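500 shares
3 comments

SECTION 3: MEASURING WHAT YOUR APPLIANCES USE

This part of the guide covers the Aloden plug-in meter once it is out of the box and the backup battery has been charged. If you skipped Section 2, go back and set the clock and your price per unit first. The meter will happily show a cost figure with no price entered, and that figure means nothing.

A word before the steps. The leaflet packed with the meter suggests you will find large amounts of wasted power in ordinary rooms. Maybe you will. Most people who borrow our meters find one or two things worth changing and a lot that aren't. Treat any promised saving as a guess until your own numbers back it up, and that includes anything we say here.

3.1 Before you plug anything in

CAUTION: The meter is for indoor use in a dry room. Do not use it with an extension cord that is coiled, damaged or warm to the touch.

CAUTION: Never plug one meter into another to "check" it. To compare two meters, run the same appliance on each one in turn.

1. Read the maximum load on the back label of the meter. Compare it with the rating plate on the appliance. If the appliance is rated higher, stop.

2. Turn the appliance off at its own switch and unplug it.

3. Push the meter fully into the wall outlet. It should sit flat. If it hangs or wobbles, use a different outlet.

4. Hold RESET until the total clears. A short press only changes the screen. More than one borrower has handed in a week of readings with the last person's total still in there.

5. Plug the appliance into the meter and wait for the live reading to settle.

3.2 Standby readings

Standby is the power an appliance draws when you think of it as off. Clocks, lit displays and remote control sensors all need a little. You'll see this called "vampire power" in advertisements, usually beside something for sale.

1. Leave the appliance plugged in and doing nothing. Press MODE until the screen shows watts.

2. Write down the live reading, then leave it overnight and write down the total in the morning. The total is the number to trust. At very low loads the live reading jumps about, and some cheap meters round it down to zero.

3. Write down the state of the appliance next to each number. Door open or shut, lamp lit or dark, display lit or dark. "Microwave, off" is too vague to be any use to you a month later.

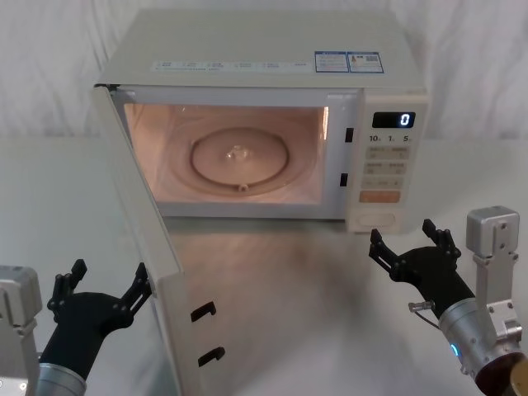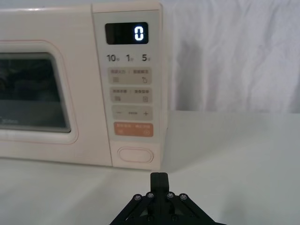 4. Take one reading for each state you wrote down. If two states give the same reading, note that too and move on.

5. Unplug the appliance and check that the meter drops to zero. If it still shows a small load, write that figure at the top of your sheet and be suspicious of every low reading that follows.

NOTE: An appliance that loses its clock when unplugged will want setting again. Decide whether the saving is worth the bother before you buy a switched power strip. A strip with an indicator light uses power as well.

3.3 Working readings

Appliances with a steady load are easy. A lamp or a fan can be read in a minute. Anything that heats, cools or runs a program needs a complete cycle, start to finish.

1. Press RESET again. Yes, again.

2. Run the appliance the way you normally would. Do not pick a gentler setting so the number looks good.

3. Note the peak in watts and the total in kilowatt-hours. These are different things and they get mixed up all the time. The peak tells you how hard the appliance pulls at its hardest moment. The total is what you pay for.

4. For a refrigerator or freezer, leave the meter in place for at least one full day, longer if you can. The compressor goes on and off, so a reading taken at 4 p.m. could show almost anything.

Our own test kettle peaked at 1204 watts. Zainab Eze, who keeps our reading sheets, was told by a salesperson that a kettle like that "eats money." It doesn't run long enough to eat much. A heater left on all evening at 500 watts would get through far more.

CAUTION: If the meter, plug or outlet becomes hot, or you smell burning, switch off at the breaker if you can do so safely. Do not pull on a hot plug.

3.4 Turning readings into a yearly cost

The meter has a YEAR screen. We suggest you ignore it. It takes whatever has happened since the last reset and stretches it over twelve months, so one baking afternoon in February becomes a whole year of baking afternoons.

Do the sum on paper:

- Overnight standby total, divided by hours measured, times hours idle in a year
- Plus the total for one use, times the number of uses in a year
- Times your price per unit, from the bill

The number of uses is the weak point. People guess low for things they feel guilty about - the tumble dryer especially - and high for the exercise machine. Keep a tally on the door for a few weeks if you want an answer worth having.

3.5 When the numbers look wrong

The screen is blank. The backup battery may be flat. Leave the meter in a live outlet for several hours, then press RESET.

The total hasn't moved. You may be looking at the price screen. Press MODE. If it is the total and the load is tiny, leave it longer.

The reading is much higher than the rating plate. Check that no other appliance is sharing the meter through a splitter. If none is, try a second meter before you blame the appliance.

The bill doesn't match your readings. It won't. Water heaters, built-in ovens and ceiling lights are usually wired in and never pass through a plug-in meter. Fixed charges don't either.

The Wermont energy-saver plug made no difference. We tested one on the same refrigerator with and without it, and the gap was smaller than the gap between two ordinary days. Anayeli Tovar repeated the test in her own kitchen and got much the same. If you own one and have readings that say otherwise, send us the full sheet, including the days you didn't like.

Continue to Section 4 for clearing the meter before you pass it on.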